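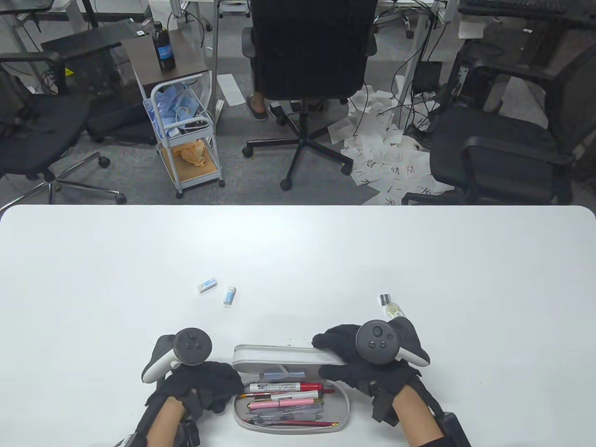 Setting up your Fiore grain mill for gluten-free grinding

Okay, the mill is out of the box and you're itching to make flour. Me too, the first time! But if you're grinding for somebody with celiac, do these steps before any grain goes in.

1. Pick your grain. I use buckwheat or millet. Check that the bag says "gluten-free", even for grains that never had gluten to begin with.

2. Unplug the mill, lift off the hopper and wash it by hand in warm soapy water. Let it dry overnight.

Caution: keep the stones away from water. Brush them with the little stiff brush and leave it at that.

3. Put the hopper back and turn it to the right until it clicks. Mine (the Fiore 312) needs a pretty firm push.

4. Plug in, switch on, and turn the dial toward "fine" until you hear a light ticking. Back it off one notch.

5. With the motor running, pour in a small handful of white rice. Throw that flour out – it picks up dust from the factory.

6. Now grind for real. I do 700 grams at a time, then let the motor rest for 20 minutes.

Note: if this mill has ever ground wheat, please don't use it for a celiac guest. I've brushed and brushed and I still wouldn't trust it. I bought a second set of stones (part 3544) and a separate hopper, and they live in their own tub.

Caution: no oily seeds! Flax and sesame gum up the stones, and scraping them clean took me a whole evening.

Store the flour in a jar in the fridge and use it within the month.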